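2025-03-17

Finish tests for the break room tables, continued from last week. The Irora waterborne is the one we're leaning toward, the Miklow hardwax oil is the backup. Both on white oak offcuts sanded to 120, then 180.
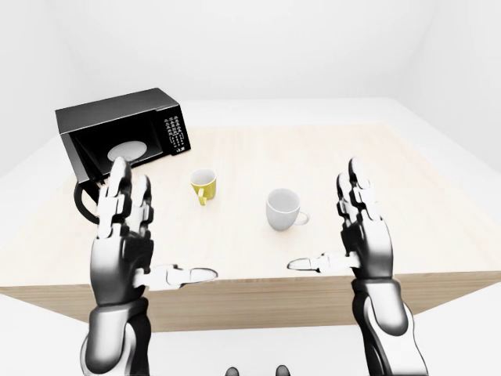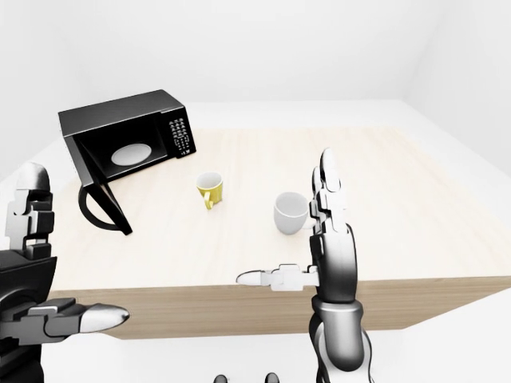

Pale wood top, darker front edge, black microwave at the back left. Same table in both.

The overall look the Mundent people want is: light top, a slightly darker band on the front. They have said no to anything that yellows, so the old oil-based varnish is out and I've put the can back on the high shelf.

Irora, board A. Three coats by foam brush, scuffed with a gray pad between coats. First coat raised the grain a lot more than I expected. Next time wet the board first, let it dry, knock it back, then coat. Second and third went on flat. A few bubbles near the end where I went back over it too late. Color barely moved from the raw wood.

Miklow, board B. One coat, wiped off after 15 minutes. Warmer than A, and to my eye too warm for this job. Feels nicer in the hand. Rags went in the water bucket, lid on.

Water ring test: cold glass left overnight on both. A had nothing. B had a faint ring that was gone by lunch. Hot mug test: A showed a light haze under the mug, still there when I left. Need to repeat this after a full cure, the board was only 2 days old and that isn't fair to it.

Front edge color. Tried the Apaza tan dye at full strength on a scrap, much too orange. Cut it 12 to 1 with water and it's close. Tape line bled on the end grain. Sealing the top first and dyeing the edge afterward should take care of that, will try on board C.

Moisture on the rest of the oak stack is fine except the two boards against the outside wall. Moved them in and put stickers between. Check again before ripping.

Ordering: we have enough Irora for the samples but not for the tops. Quote came back at $267 with shipping. Holding off until the hot mug test is done again.

To do
Board C, seal top, then dye edge
Repeat hot mug on A and B at end of March
New foam brushes, the wide ones
Label the cut-down dye jar, it looks exactly like the tea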